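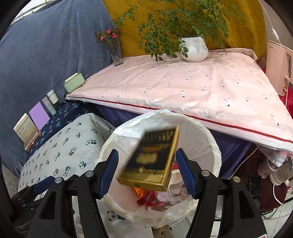 # Give Me Back the Boring Nil-Nil

Fevov drew with Marura again, 0-0, in front of 1,213 people, and the league office has decided this is a crisis. From October, any goalless match will go straight to penalties for an extra point. I was there. I had a pie. I saw no crisis.

The argument comes from league chairman Joar Bråten, who says fans "want a result." A draw is a result, Joar. It's printed on the results page.
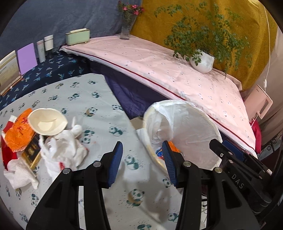

And who gains from it? Vītola, mostly, who have a goalkeeper built like a garage door and no strikers to speak of. Give them a shootout every other week and they'll finish second without crossing the halfway line. Flakamach tried something similar in the cup, and the crowd went from 1,223 to 955 by the next round.

I've spent 20 years watching this team fail to score, and I've grown attached to it. You learn to enjoy a good clearance. You get to know the linesman. If the league wants more goals, it could start by fixing the pitch at Marura's end, where the penalty spot is currently under a puddle.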